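## Caulking a Tub Without the Mess

Spring is when most of our calls about bathroom caulk come in, and April was no different. The old bead along the tub turns gray, pulls away from the tile, and water starts getting behind it. Replacing it is a one-evening job if you get the prep right.

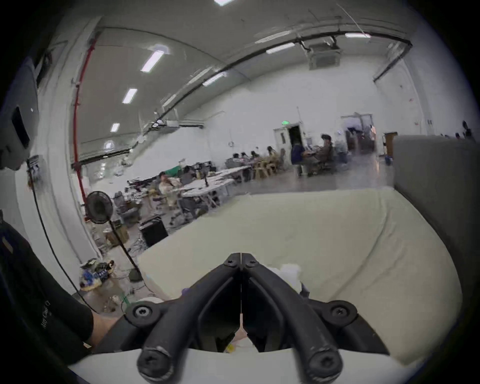
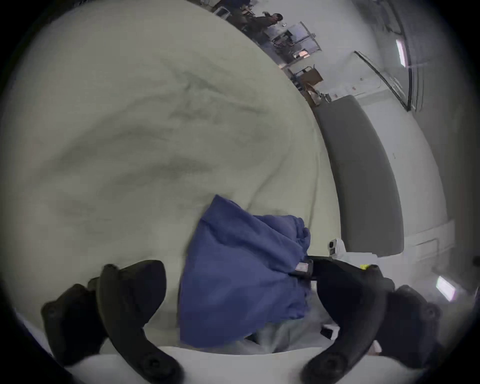 *By Vaughn Van Dusen | Home Repair | Garkberg Neighborhood Newsletter*

Start by taking out all of the old caulk. New caulk does not stick well to old caulk, and a second layer over the first will peel within a few months. I score both edges with a utility knife, then pull the bead out in strips with a plastic scraper. Metal scrapers are faster but they scratch acrylic tubs. Mine has a scratch by the drain end from 3 years ago that I still look at every morning.

Whatever film is left comes off with a rag and rubbing alcohol. Open the window. Let the joint dry overnight if there was any water behind the old bead, and check the corners in particular.

Before you caulk, fill the tub with water. A full tub sits slightly lower than an empty one, and if you seal it empty, the bead stretches the first time someone takes a bath. Leave the water in until the caulk has cured.

Run painter's tape above and below the joint, leaving a gap of up to a quarter inch. Cut the nozzle small. You can always cut it larger. Keep the gun moving at a steady pace and do one wall at a time, smoothing each wall with a wet finger before you go to the next. Pull the tape right away, while the caulk is still soft, and pull it at an angle away from the joint.

Use 100 percent silicone around a tub. Painter's caulk is easier to clean up but it does not last in a wet spot. The tube I used this time was from Dritari, in white, and one tube did all three sides with some left over. Read the cure time on your own tube, as they differ quite a bit.

Uldis Juška on Doãn Street wrote in to ask whether he could skip the tape. He can if he has a steady hand. I don't, so I tape. He also asked about the gap where his tub meets the floor. Caulk that too, but leave a short opening at one end so a leak has somewhere to show itself.

The tool shelf at the Zinora branch has two caulk guns and a set of plastic scrapers to lend. Sign them out at the front desk and bring them back clean, please. One of the guns came back last month with a full bead dried on the trigger.

Next issue: loose toilet seats and how to get a rusted bolt off.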